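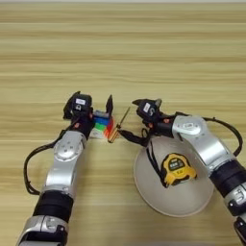

Home Journals Browse Submit

4.2 Bidding patterns in charity auctions of match-worn kit

The second data set covers items sold by sports clubs in Sarnmont and Grolton to raise money for local hospitals and youth programs. We collected 2,049 completed lots from the Ambaye auction site. Each record gives the sport, the type of item, the opening price, the number of bids and the final price. Lots withdrawn before closing were dropped, as were lots bought back by the club that had listed them.

Shirts made up the largest group, followed by balls, bats and gloves. Some 400 lots were listed as signed by a full team. The rest carried one signature or none. We coded a lot as "match-worn" only when the listing named the match. Listings that said "player issue" or "squad shirt" were placed in a separate group, although bidders may not have treated them differently.

Figure 2 plots the final price against the number of bidders. Prices rise quickly up to the fifth bidder and then level off. The same shape appears for cricket and soccer when they are plotted alone. Rugby lots were too few to show a clear curve. The highest price in the sample was $4,000, paid for a cricket shirt in the June sale at Grolton. Removing that lot changes the fitted line very little.

Figure 2. Final price by number of bidders, all sports. Bars show the middle half of prices at each point.

Team signatures had a smaller effect than we expected. Once the match was taken into account, a shirt signed by the whole side sold for only slightly more than one signed by its wearer. Naming the charity in the listing title went with more bids but not with a higher final price. We can't separate this from club size, as the larger clubs nearly always named the charity. Section 4.3 returns to this point using the Troruler survey of bidders, which asked people why they had entered each sale.

Share 2 Comments 0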